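November, 4:10 pm. Glue joint tests, batch 2.

Pulled 39 lap joints today, all beech. Old hide glue let go early on the end-grain set. Sumeya thinks the pot ran too cool overnight. Rhodri wants the clamp time at 54 minutes for the next lot, same as the Hurach samples.
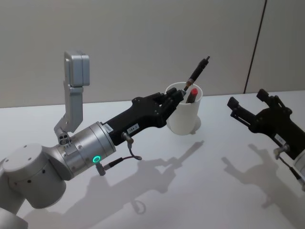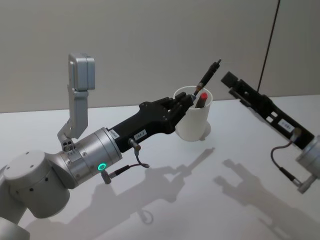 White tabletop, pale gray wall behind. Pen and cup in the second one.

Humidity log has a gap after lunch, ask Guðlaug. Two joints set aside for sectioning. Order more beech strip from Gunnlaugsson.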